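Clearing out the hall closet, finally

I gave myself one January afternoon to deal with the hall closet, and I want it on record that I started at 3 and was still sitting on the floor when it got dark. How does a closet that size hold so much? There were 40 hangers in there and maybe a handful of coats. Two vacuum hoses for a vacuum we gave away in Araya, before the move! A bag of bags, obviously.

My neighbor Renato Figueroa swears by the one-box method (you get a single box for things you can't decide on, and when it's full you have to start choosing). I borrowed it and cheated right away with a second box. The first one was all cables and manuals, which went out the door pretty easily. The second one was paper, and paper is where I fall apart. Old birthday cards, school newsletters, a parking ticket from Pludden that I really hope I paid, and drawings, so many drawings. 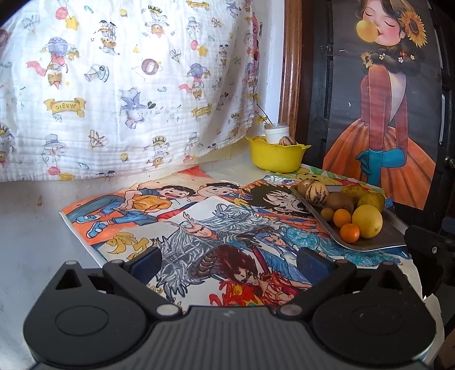

The one with the orange border is a keeper. Look at that jump!

So my new rule for kid art is that it gets a flat folder, one per year, and when the folder won't close, something comes out. I tried the scanning thing a while back and ended up with 1317 files I have never once opened, so I'm sticking with folders. They slide in on the top shelf next to the board games.

Coats are next. I have 5 that I wear and one that I keep because it was expensive, and we all know how that argument goes. If you've got a good place to donate winter stuff near Dranda, leave me a comment, I'd love to drop it all off before the month is out.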